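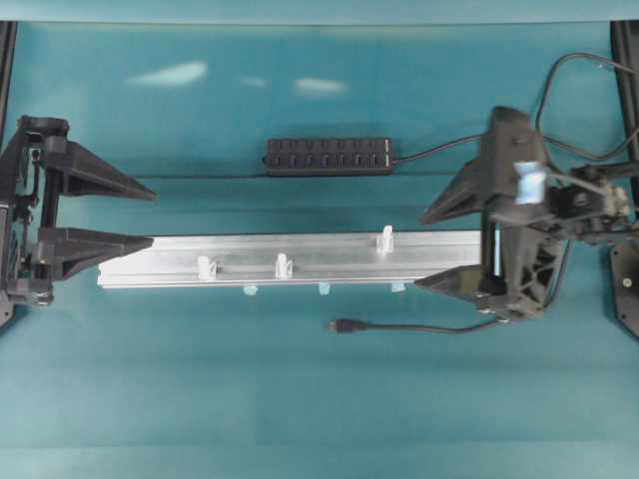 A hub, a metal rail with white clips, and a USB cable on the bench at the Trorkell open day in Pultutthorpe.

Cable tips from the robot bench

I went to the Trorkell open day in August mainly to see the two-arm bench. The job was cable tidying, and Vasanthi Kumarasinghe, who runs the bench, answered questions between runs. Most of what she told us works on a desk at home.

Set everything out before you start. Hub at the back, rail in the middle, cable in front. You can see the whole run and you won't be reaching over one part to get another.

Space the clips before any cable goes in. Slide them along the rail until the gaps look right, then press the cord in from the hub end.

Leave slack at the plug. A cord pulled tight will work itself out of the socket. Vasanthi leaves a loop wide enough to put 4 fingers through.

Don't bend a cord right where it leaves the molded part of the plug. That is where mine always split.

Hold the rail at one end and work with the other hand. If it slides, put a strip of shelf liner under it.

Wipe the rail before sticking it under a desk. Rubbing alcohol on a rag is fine. Press hard, and leave it overnight before you hang any cable on it.

The bench log stood at 2,926 runs when I left at three.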